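Pollemcombe hand gripper

From the Bralley Workshop Wiki
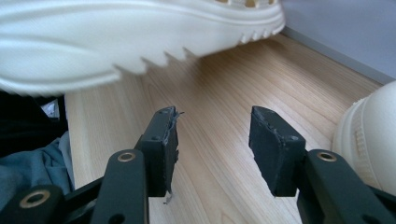 Category: Hand-held grippers

The Pollemcombe is a hand-held, two-finger gripper built at the Bralley shared workshop from plans first drawn up by Elteo, a home robotics group. It carries a camera that looks out over the fingers, and is used to record everyday handling tasks such as picking up shoes and clothing from a floor.

Construction

Each finger is a black rectangular pad with a slanted top, carried on a black linkage arm. Brass-colored rings are set into the arms at the joints. The plans call for the rings to be pressed in before the arms are joined - a ring fitted afterward tends to sit crooked and bind. The build sheet lists 11 printed parts, not counting the handle.

Wear

Pads are treated as consumables. Typical signs of age are scuffs and small dents on the face, and fraying along the side, where thin gray fibers work out of the edge. Loose threads may be trimmed with a blade. The workshop log sets inspection at 3000 closing cycles; the first pair was retired after 2051.

Variants

The Mousavi variant, added in September, uses a longer handle and a stiffer return spring. Its linkage is unchanged, and pads can be swapped between the two versions. Serial 997 was assembled with one finger of each type and remains in use.

See also: Linkage arms; Finger pads; Press-fit rings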